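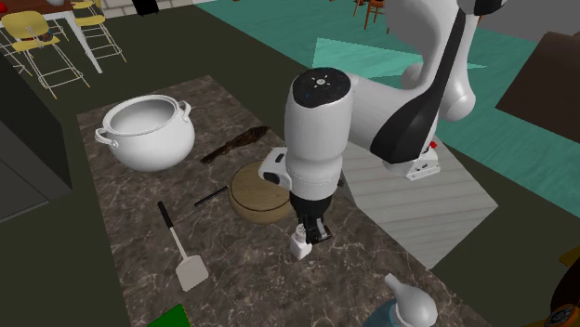

# Website accessibility reviews: frequently asked questions

Arneveo is a small studio in Farnmont. We check websites, tell you which parts are driving people away, and help you fix them. The questions below come from our inbox, lightly edited to remove the swearing.

## What do you look at in a review?

We pick the tasks your visitors came to do (book, pay, find the phone number you've hidden) and try each one with a keyboard, with a screen reader, at high zoom, and on a phone in bright sun. Then we read your forms out loud to each other. It's a long afternoon.

## Can't I just run a free checker?

Please do. Run it tonight. It will catch missing labels and gray text on slightly lighter gray. It won't notice that your image description says "photo" or that the Continue button takes people back to the start. A clean score from a checker tells you that the checker is happy.

## How long does it take?

Most reviews take 3 weeks from the day we get working logins. The clock doesn't start on the day you promise us working logins.

## What do I get at the end?

- A written report in plain English, sorted by how badly each problem hurts
- Short screen recordings of us getting stuck
- A call with Urmila Dubey, who runs the reviews, and whichever of your developers drew the short straw

The longest report we've sent had 159 entries. The client, Godoy, had a calendar widget, and most of the entries were the calendar widget.

## Do you fix the problems too?

If you'd like. Hadi Daher handles repair work and will go into your code directly, or sit with your team while they do it. Plenty of clients take the report and do the fixing themselves, and we don't sulk.

## We use an overlay widget. Are we covered?

You have a small round icon in the corner of your pages. Screen reader users already have their own settings and mostly want your pages to respect them. We test with the widget on and with it off, and you can compare the two results yourself.

## Will our site end up ugly?

It'll look the way your designer wants, with text you can read. We may ask for darker body copy and a visible outline on whatever has keyboard focus. Designers sometimes describe that outline as "a lot." They're welcome to design a nicer one.

## Our users don't have disabilities. Do we still need this?

How did you find out? Some people won't mention it to you, and some left before they could. You also have visitors with a cracked screen, a sleeping baby on one arm, or glasses they put down somewhere in January.

## Do you review apps and PDFs?

Apps, yes. PDFs, yes, with a sigh. If the same information could live on a regular web page, the report will say so, probably more than once.

## Can you guarantee we'll be 100 percent compliant?

No. Sites change every time somebody in marketing gets a login. We can tell you what we tested, what passed, and what didn't. We aren't lawyers either, so questions about legal risk should go to one.

## How often should we repeat it?

After any redesign, and after any change to checkout, sign-up, or search. If your site barely changes, every 2 years is fine. Our client Rernthorpe sends us each new page template before launch. It costs them less that way, and we get to be cheerful on the phone.

## What do you need from us?

1. A test account for each kind of user
2. A list of the tasks that matter most to your business
3. The name of one person who can answer questions without forwarding them
4. A warning if you plan to release a new version in the middle of the review

The fourth one gets skipped the most.

## What does it cost?

It depends on how many tasks and page types we're testing. Send us your address and your list of tasks and you'll get a fixed price in writing. If the list says "everything," we'll write back and ask for a shorter one.

## I found a problem on your own site. Who do I tell?

Use the contact form and put "your site" in the subject line. Urmila reads those first. If the problem is with the contact form, call us, and go easy on Hadi, who built it.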